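Reseña: la guía de buenas prácticas Mellor para celdas simuladas

Llevo un mes trabajando con la guía Mellor y ya tengo medio cuaderno lleno de notas, así que toca reseña. Para quien no la conozca: es un manual de buenas prácticas para montar celdas de brazo robótico en simulación antes de tocar el equipo de verdad. Viene con plantillas, hojas de revisión y un puñado de escenas listas para abrir. La compré un martes por la tarde pensando en hojearla y acabé cenando delante del monitor.

Lo primero que me ganó es el capítulo de zonas. Mellor pide que el área de trabajo quede delimitada con marcas visibles desde cualquier cámara y que esas marcas tengan nombre propio en el archivo de la escena. Parece una tontería, ¿verdad? Pues en nuestro taller (somos 5, cada cual con sus manías) discutíamos cada dos por tres sobre dónde terminaba la placa y dónde empezaba la mesa. Con la convención de esquinas amarillas se acabó la discusión, y encima las escenas antiguas se corrigen en un rato.

El segundo acierto es la regla del reposo: toda secuencia empieza y termina en una postura declarada, con velocidad limitada en la aproximación, y nada se mueve hasta que la hoja de revisión está firmada. La hoja tiene 7 puntos y cabe en una cara. ¡Una cara! Vengo de la norma interna de Kenora, con sus anexos de anexos, y esto es una alegría.

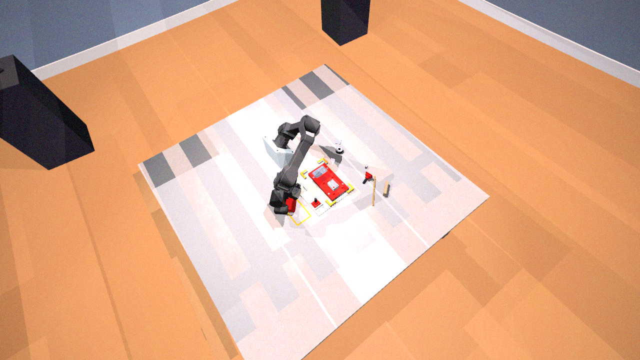 ¿Hay que marcar también las piezas sueltas que quedan fuera de la placa?

Conviene hacerlo. La guía las trata como obstáculos mientras no formen parte de la tarea, de modo que cada una lleva su volumen de colisión y su línea en el inventario de la escena.

Ese inventario, por cierto, me parece la joya escondida. Es una tabla sencilla con pieza, masa, origen del modelo y fecha del último cambio, y obliga a decidir qué pinta cada objeto en la escena. Yo reciclaba modelos de un proyecto a otro sin mirar y arrastraba masas absurdas, como un taquito de madera que pesaba lo que una batería de coche.

También tiene pegas. El capítulo de sombras e iluminación se queda corto: 2 páginas y una remisión al manual de Cullex, que hay que comprar aparte. La traducción al español cojea en los términos de pinza y garra, que usa como sinónimos en unas páginas y como cosas distintas en otras. Y las plantillas dan por hecho que trabajas con el visor Ridden; con otro se puede, pero toca renombrar capas a mano.

Aun así la recomiendo con ganas, sobre todo a equipos pequeños que empiezan a compartir escenas y quieren entenderse sin reuniones eternas. Mi consejo es leer primero zonas y reposo, aplicar la hoja a una escena que ya tengáis y dejar la iluminación para el final. En junio sale la revisión con el glosario corregido y pienso actualizarla el primer día.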